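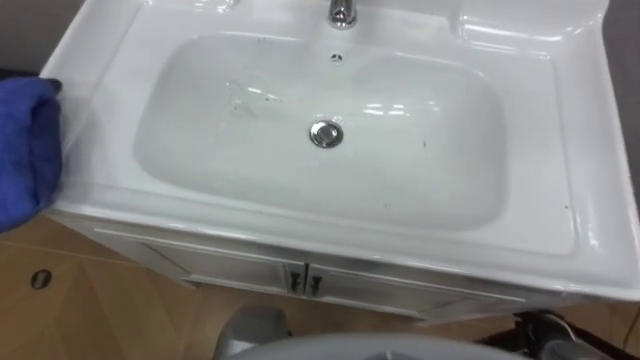

Praninbridge Radio Meteor Echo Logs: Data Card

Released 18 Oct 2020

Summary

The Praninbridge Radio Meteor Echo Logs are a collection of detections made by forward-scatter radio receivers over 573 nights of observation. When a meteoroid enters the upper atmosphere it leaves a short-lived trail of ionized gas. A distant transmitter that is normally below the horizon can be heard for a moment by reflection from that trail. The receivers in this collection listened for such reflections continuously from dusk to dawn and recorded the time, length, strength and frequency behavior of each one.

The collection is intended for the study of meteor shower activity, for work on automatic echo classification, and for teaching. It contains no optical observations. Users looking for visual fireball reports or camera tracks should consult a source that specializes in those.

Contents of the release

The release is organized in three folders.

nightly: one comma-separated text file for each night of observation. A night begins at local dusk and is named by the date on which it begins, in UTC.

labeled: a single table of 3,000 echoes classified by hand, together with a short sound clip for each echo.

station: receiver settings, antenna orientation, maintenance notes and a list of known outages.

A file named CHECKSUMS is stored in the top folder. Users are asked to verify the files against it before reporting a damaged download.

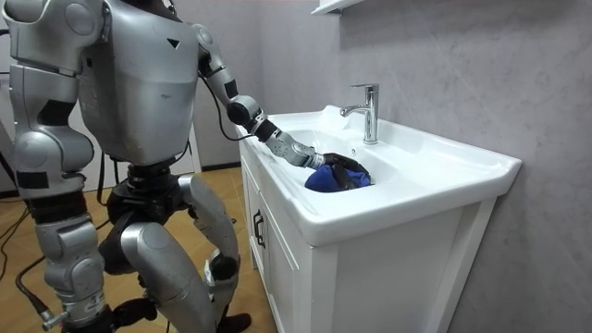 Maren Ostvold
Data Curator, Praninbridge Radio Meteor Station

Stations and equipment

Three receiving sites contributed to the collection. They are referred to throughout by name.

Praninbridge is the reference station. It operated for the full period covered by the release, and its clock was used to check the others.

Osine is a rural site with low radio noise. Its record is the cleanest of the three, although it was closed several times for repairs to the antenna mast.

Santoro is on the edge of a built-up area. It suffers from electrical interference in the early evening. Its data are included because the site has a clear view to the south and detected echoes that the other stations missed.

All sites used a fixed directional antenna, a software-defined receiver and a small desktop computer. Clocks were set over the network at the start of each night. Antenna orientation was not changed during the period except at Osine, where the antenna was replaced after storm damage and reinstalled at a slightly different elevation. The change is marked in the station folder, and counts from before and after it should not be combined without correction.

Detection method

Detection was performed by Vorkano, the station's own processing program. Vorkano divides the received signal into short overlapping segments and computes a spectrum for each. It then compares the power near the expected carrier frequency with a running estimate of the background. A detection begins when the power rises above the threshold in two consecutive segments and ends when it falls below the threshold for the same length of time.

The threshold is set separately for each station and is given in the station folder. It was held constant for the whole period so that counts from different nights could be compared. As a result, the threshold is too cautious on quiet nights and too generous on noisy ones. Users who require a uniform false alarm rate should apply their own limit to the snr_peak column.

Long echoes with fading are sometimes split into two or more detections. Vorkano joins detections separated by a gap shorter than half a second, but it does not attempt to repair longer gaps. Overdense echoes from bright meteors are the most affected.

Columns in the nightly files

station: name of the receiving site.

start_utc: time at which the echo began, to the nearest tenth of a second.

duration_s: length of the echo in seconds.

snr_peak: highest signal-to-noise ratio reached during the echo, in decibels.

freq_offset: difference between the measured frequency at peak power and the nominal carrier, in hertz.

drift: estimated rate of frequency change over the first part of the echo. A strong drift often indicates a head echo or an aircraft.

noise_floor: background estimate at the start of the echo.

flag: quality flag, explained in the next section.

Missing values are left blank. The value zero is a true zero in every column.

Quality flags

Flags take whole-number values from 0 to 5. A detection carries a single flag. Where more than one condition applied, the highest was kept.

0: no known problem.
1: background noise raised, detection probably sound.
2: detection begins or ends at a file boundary, so its length is a lower limit.
3: probable aircraft reflection.
4: probable lightning or local electrical interference.
5: receiver fault or clock error. Exclude from all analysis.

Flags 3 and 4 were assigned automatically and are known to contain mistakes. Slow aircraft at long range may be passed as meteors, and some long-lasting meteor echoes have been marked as aircraft. The labeled table may be used to estimate how often this occurs.

Labeled echoes

The labeled table was drawn at random from the nightly files of all stations, with additional weight given to long echoes, which would otherwise be rare. Its proportions therefore do not represent the natural mix of echo types and must not be used to derive rates.

Each echo was classified independently by two members of the station staff, using the spectrogram and the sound clip. The classes are underdense, overdense, head echo, aircraft, satellite, interference and unclear. Where the two readings disagreed, a third reader decided the class, and both original readings were kept in the columns reader_a and reader_b. The readers were not told which station had made the recording.

The class satellite is small. It includes reflections attributed to objects in low orbit on the basis of their smooth, rapid change in frequency. No attempt was made to identify individual objects, and the table should not be used as evidence of any particular reentry.

Recommended use

For shower activity, it is advised to work with hourly counts from a single station, restricted to flags 0 and 1 and corrected for the elevation of the radiant. Raw counts follow a strong daily cycle, with a minimum in the early evening and a maximum before dawn. This cycle is present whether or not a shower is active.

For classifier training, nights should be kept whole when dividing the data. Echoes from the same night share background conditions, and placing them in both training and test portions produces results that do not hold on new data.

For teaching, the November nights from Osine are suggested. They are free of major outages and show the difference between shower and background activity in a form that students can plot with a spreadsheet.

Known limitations

Forward-scatter counts depend on the position and power of the distant transmitter, over which the stations have no control. Two periods of reduced transmitter power are listed in the outage file. Further short interruptions may have gone unnoticed.

The geometry of a single receiver and a single transmitter does not allow the path of a meteor to be reconstructed. An echo seen at two stations at nearly the same moment may come from one meteor or from two. The collection does not link detections between stations, and users who do so should state their time window.

Echo strength is not a measure of visual brightness. Requests for a conversion formula have been received, but no reliable one is available for this equipment.

Daylight hours are not covered, so daytime showers are absent except for activity close to dawn.

The drift column is unreliable for echoes with a low signal-to-noise ratio.

Privacy

The receivers were tuned to a broadcast carrier. Program sound was removed from all clips by narrow filtering, and no speech can be recovered from them. Site positions are rounded in the station folder to protect the owners of the land at Osine and Santoro.

Terms of use and citation

The data may be copied, changed and redistributed for any purpose, provided that the source is named. Publications should cite the collection as "Praninbridge Radio Meteor Echo Logs" with the release date given at the top of this card. Users who publish corrected or filtered versions are asked to give them a different title and to describe the changes made.

Changes from the preliminary release

The time column is now in UTC throughout. In the preliminary files, several nights from Santoro were written in local time.

Detections shorter than three segments have been restored.

The column formerly called quality has been renamed flag.

The antenna replacement at Osine is now recorded in the station folder.

Reporting errors

Errors may be reported through the issue tracker attached to this repository. Reports should give the station, the name of the nightly file and the start time of the affected detection. Corrections are collected and applied together in the next release, and files already published are not altered in place.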